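Onberg Community Kitchens
A short thread on the shared kitchen at Sovelham House, for residents and for colleagues at our other sites. 1/9

Onberg has completed its August review of shared kitchens. Sovelham House received the most comments on a single subject: the worktop, and how little of it was free at mealtimes. 2/9

The review covered 486 household returns from Sovelham and Prarton. We thank everyone who replied, including those who wrote at length about toasters. 3/9

The following arrangement now applies at Sovelham. Small appliances stay together at the left-hand end of the counter. Jars, canisters and bottles go in a row along the back. The middle is kept for the chopping board and for whoever is cooking. 4/9

Residents asked whether the toaster oven and the two-slot toaster could both remain. They can. Please allow the toaster oven to cool fully before placing anything on top of it, tea towels included, and empty the crumb trays after use. 5/9

Canisters in the back row are for shared dry goods. Personal food should be kept in your own cupboard and marked with your room number. Wooden spoons return to the black crock at the right-hand end once they have been washed and dried. 6/9

Precious Dimaculangan has prepared a one-page guide to the layout, which is displayed inside the larder door. Tươi Trịnh has translated it into Vietnamese. Paper copies of both versions may be collected from the office until 5 pm. 7/9

The same layout will be introduced at Prarton on Wednesday. The kitchen there will close for two hours in the morning while the cupboards are cleared, and breakfast will be served in the dining room. Residents with items in the tall cupboard should speak to Hiếu Tô beforehand. 8/9

Comments on the new arrangement may be left in the book by the kitchen door or sent to the residents' desk on extension 2258. Arvid Strand will reply to all written comments. Requests for further shelving at Sovelham have been noted and will be considered with the autumn repairs. 9/9
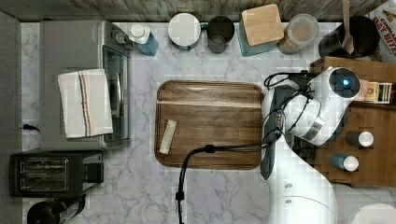 The worktop at Sovelham House, with appliances to the left and canisters along the back.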